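Picking up from where I stopped on the prompt book. I've got all of Act Two copied out now, and the pages are a mess (my fault, I let the ink cartridge run low and kept going anyway). The good news is that the cue-script trial looks doable! Each actor gets only their own lines plus the last few words before each one, the way the old companies handed them out.

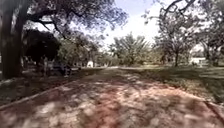 Drorkthorpe, Tue 14 April

Spent the morning cutting the long part. The play runs 3,537 lines, and the lead has about 600 of them, so even at a small size that roll is a monster. I glued the strips end to end with wheat paste and wound them on a dowel. It curls like crazy. I think I'll try the heavier Stinmont paper next, the cream one, and leave the strips under a board overnight before winding.

Cue length is still bugging me. Two words is too short, and we had three spots in Act One where the same two words come up twice on a page and somebody would jump in early. Four words feels safe, but then the rolls get longer again. I'm going with three for now and marking the bad spots in red pencil.

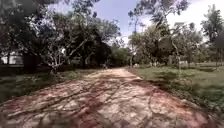
The other thing I keep going back and forth on is entrances. The old parts hardly give any, so you'd have to check the plot sheet hanging backstage. I made one on stiff card with a hole punched at the top, and I love it, but my handwriting is way too small to read in low light. Redo it with the fat marker!

Took the afternoon off from glue and typed up the doubling chart. Nine actors can cover it if the messenger in Act Four gets cut or handed to the widow.
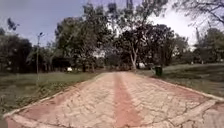

Paved walk with the red center strip

Still to do before the May read-through at the Csizmadia: finish Act Three parts, number every roll on the outside, order 500 more sheets, and test whether the Wander lamps are bright enough to read a roll by.
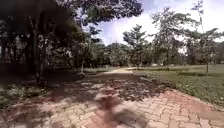 Zigzag brick, tree shade across it

Paste recipe, so I don't lose it again: one part flour, four parts water, cook until it goes clear, strain. Keeps two days in the fridge, and it smells on the third.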